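Search this site Go

Open afternoon at Skostoment: folding, 700 times over

Doors at two. By ten past the car park was full and the coffee had gone. Skostoment has run these open days every July for a while now, but this was the first with the household side on show, and that's what people came for.

Not much theater. A short talk, a screen, then the hand-held grippers got passed round. You squeeze, the two fingers close, the camera records what the fingers would see. A person does the chore and the robot learns from the recording later on. Tillia, the company's software arm, wants over 700 clips of laundry alone before it trains anything. It had 149 at lunchtime. 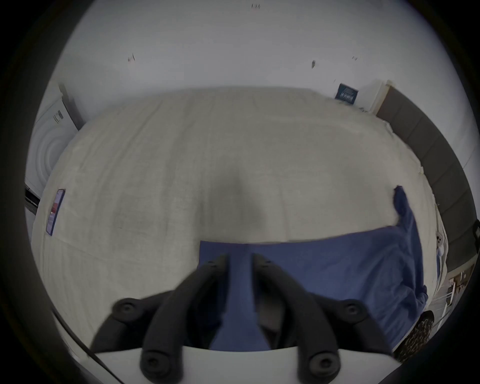
Clothes are the hard part, the staff kept saying. A cup is a cup. A sleeve goes wherever it likes. Visitors got 60 seconds each to fold one garment on a bed, and most of us ran out of time. I got one side over and lost the other. A kid behind me did it in two moves and wandered off to find the cookies.

Then upstairs for Joly, the arm that is supposed to use all this. Slow. Very slow. It picked up a dishtowel, thought about it, put it down agian. Second try it made a half fold and got a round of applause. The engineers looked relieved.

Questions after. Price? No answer yet. Homes or hotels first? Hotels, probably, with a trial planned at Drelaldale and 200 rooms to practice on. Somebody asked about fitted sheets and the whole room groaned.

Out by five. Still cant fold a shirt.

Related
Drelaldale gets its delivery carts
Why robots still drop things
Open days worth the drive

Last updated: July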